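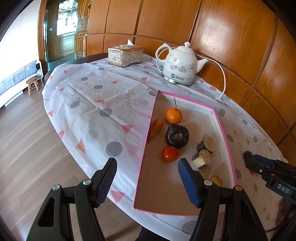
Fruit and vegetables in a pink-edged tray on a covered table.

Gillside fruit market to move indoors for the winter

16 June 2018

The weekly fruit and vegetable market at Gillside will move into the old bus depot on Grundeter Street this winter, the town council has decided. The first indoor market will be held in December, and stalls will return to the square in spring.

The market has been held outdoors all year since it began. Stallholders have complained for several winters about wind on the north side of the square, where awnings have had to be taken down early on bad days. Last winter 5 market days were called off because of ice or high winds, the most in a single season so far.

The depot has stood mostly unused since the bus company moved its vehicles to a larger yard outside town. It has a concrete floor, a high roof and wide doors at both ends, which will let sellers drive in to unload before opening. The council will put in new lights and repair the restrooms before the first market. A section of the roof over the east doors also needs work, and that job will be put out to bid over the summer.

There will be room inside for around 600 shoppers at a time. Stall spaces will be marked on the floor in two rows, with a wider aisle down the middle for strollers and wheelchairs. Sellers who now have a regular place on the square will be offered a space first. Anything left over will go to those on the waiting list, in the order they applied.

Fees will go up slightly. A standard space will cost $15 per market day during the indoor season, compared with the $8 now charged on the square. The council said the difference would cover heating and cleaning. Some of the smaller growers objected to the increase at a public meeting last month, saying that winter is already their slowest time, with little to sell apart from stored apples, squash and root vegetables. Sellers who bring in citrus and other fruit from farther south were generally in favor of the move and said that cold mornings damage their stock.

In response, the council added a half-size space at a lower fee, which has not been set yet. Two growers may also share a standard space and split the cost.

Parking was the other main concern at the meeting. The depot lot is smaller than the one behind the square, and people living on Grundeter Street asked that shoppers be kept from parking along the curb in front of their homes. The council plans to open the school lot across the street on market days. A crosswalk will be painted between the two.

Hours will stay the same. The bread and cheese stalls will move along with the produce sellers, but the plant stall will close for the season as it does every year. Hot food will be sold from trucks outside the west doors, as cooking is not allowed inside the building.

Applications for indoor spaces open in the fall. Forms will be available at the town office and at the information table on the square during market hours.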